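4. Fitting out the enclosure

Before you start, both arms should be bolted to the front rail and switched off at the wall. If you have not squared up the rail yet, go back to section 3.

4.1 Fix the wall panels to the aluminium uprights. Patterned wallpaper on board is fine and can be changed later. Smooth out any bubbles first.

4.2 Hang the wire baskets. Use cable ties on the side wall, two at each corner, and trim the tails flush.

Note: Kamala Warrier's first build had the back basket lower down, and the wrist caught it on long reaches. Keep it close under the cross bar.

4.3 Route the corrugated cable along each upper arm. Leave a loose loop at the shoulder and move the joint by hand through its full travel. The cable must not pull tight at any point.

4.4 Set the foot pedals on the floor in front of the rail. Plug them into the Fliveo board, left socket first.

Caution: Disconnect the 24 V supply before touching any board on the rail.

4.5 Switch on and wait for the green lights. If one stays dark, check the plug at that arm's base, then restart.

4.6 Lay out the table for the first trial. Put the pen cup, calculator and stapler towards the back and the clear organiser further forward on the right. Leave the middle free for the grippers.

4.7 Run the handling trial at low speed with a light item such as a phone case. Lift it just clear of the table and bring the second gripper in beside it. 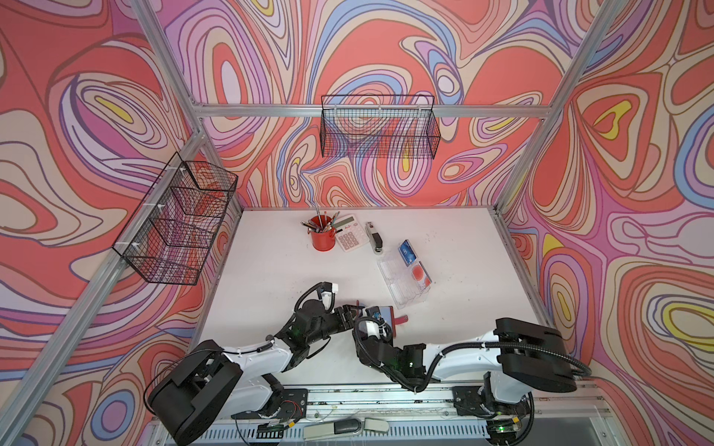 Keep one foot near the stop pedal during the whole trial. If the fingers slip, raise the grip setting by 2 and try again.

Caution: Do not reach over the rail while either arm is powered, even when both are still.

4.8 Save the positions under a new name. Tõnu Koppel's spreadsheet on the workshop computer has a row for each build, so enter the name there as well.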